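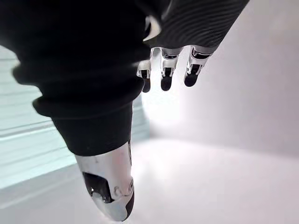
Main robotique noire et argentée, sur fond clair.

COMMUNIQUÉ DE PRESSE
Greludham relance la bottine Tollow, à la demande générale de ceux qui avaient usé la leur

Pudard, février. La maison Greludham remet en vente la Tollow, bottine en faux daim retirée du catalogue au moment précis où tout le monde en voulait. Elle revient en 9 coloris, dont trois marrons que notre service création jure distincts.

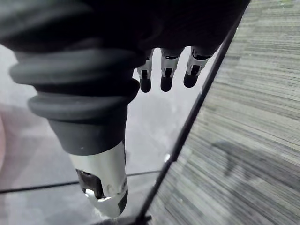
La collection compte 740 paires, vendues 19 euros de plus que la précédente : le talon a gagné en hauteur, le tarif aussi. Notre pétition en ligne avait réuni 2 622 signatures, dont plusieurs de la même cliente, que nous saluons.

La Tollow sera disponible à la boutique de Pudard et chez Zerouali, qui promet cette fois d'ouvrir à 10 heures.

Contact presse : service communication Greludham, Pudard. Visuels et essayages sur demande, chaussettes non fournies.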